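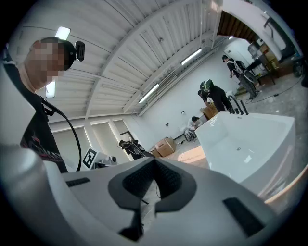 1/ Metal roofs and summer heat

Archie Geddes
2019-07-11

We rent a unit with a metal ceiling and no insulation. By mid-afternoon in June it was too warm to work in, so I spent the month trying to bring the temperature down. Notes follow for anyone in the same sort of building.

2/ First thing I did was buy two cheap thermometers. One hangs up near the beams, the other sits at desk height. I wrote both readings down at nine, noon and three. Dull job, but you need it before you spend any money.

3/ Cross-draught. We had been opening the big door and leaving the back window shut. Opening both made the desk end bearable until lunch. Cost nothing.

4/ Fans. I bought a Skidov floor fan for £104. It moves air well and is loud enough that you can't take a phone call next to it. We point it out of the back window in the morning and at people in the afternoon.

5/ Roof coating. Got a quote for a white reflective coat from Prantl. Too much for a building we don't own. The landlord has the quote now and says he'll look at it in the autumn.

6/ Insulation under the panels. Foil-faced board between the beams would be the proper fix. Two things to ask first: does your lease allow it, and where will the condensation go in winter? A neighbour three units down skipped the second question and had drips on his stock by November.

7/ Blinds on the south windows. £204 for the lot, fitted in a morning. Should have done these before the fan. The desks nearest the glass are the ones people used to avoid and now they don't.

8/ Hours. We start at seven on hot days and finish at three. Deliveries had to be told, and one courier still turns up at four.

9/ Total so far is under £400 including the thermometers. Someone asked for the readings. I'll type them up this weekend and add them to the thread.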